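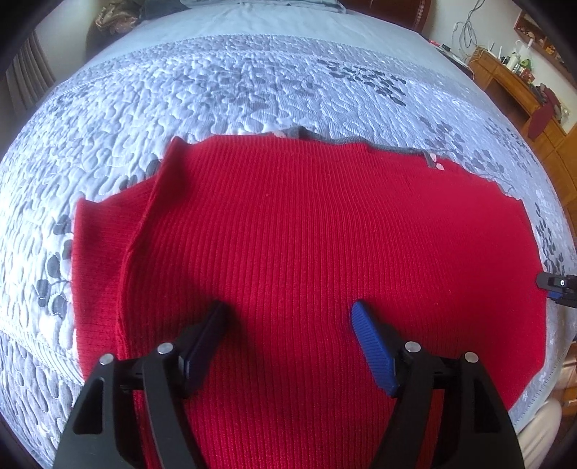
4.2 Setting the fold segmenter

1. Open Trevon Planner and load the garment profile.
2. Set the confidence threshold to 60 per cent.
3. Set the smoothing window to 5 samples and press Apply.

Note: Profiles saved before June must be converted first (see 4.5). 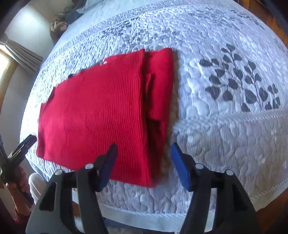 The segmenter works on edges before it works on colour. Each candidate edge is scored over 20 steps, then passed to the grasp planner. Ribbed knit gives many weak parallel edges — on the folded red garment the ribs run nearly parallel to the right-hand edge — so set Rib Filter to High for such fabric.

Caution: Do not change Rib Filter while a plan is running.

4. Save the profile and restart the planner.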